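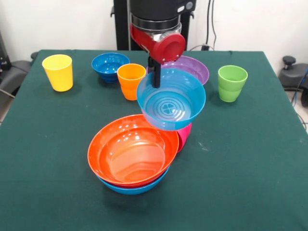

The second update to Fudholm, the puzzle adventure published by Visovon, became available this week for owners of the handheld and home versions. This blog has followed the game since its release in September, and the following notes are offered to readers who are deciding whether to return to it.

The update adds 79 levels to the original set, bringing the total to 227. Most of the new stages are located in the Degefa region, which opens once the player has finished the seventh chapter. Existing save files carry over without any further steps.
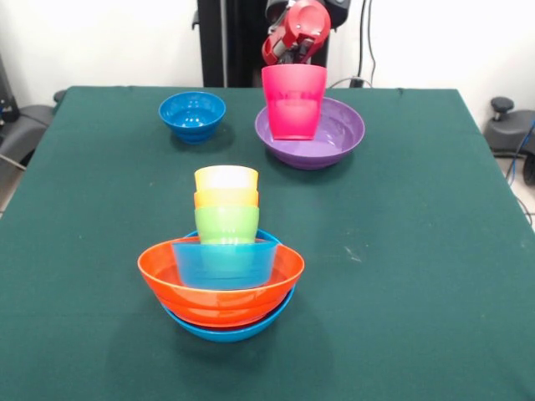
Osix, 2019-11-26

Two changes to the controls deserve attention. The jump button may now be assigned to either shoulder, and the map can be opened during timed stages. Players who relied on the earlier layout may restore it from the options menu.

The two-player mode remains limited to local play. It now includes 7 additional courses, and scores from both players are recorded on one shared table. My own best result at the time of writing is 967 points, achieved on the second Degefa course.

The music in the later chapters still repeats too often, and the text on the inventory screen is small when read on the handheld. A review of the final chapter will be posted here when I have completed it.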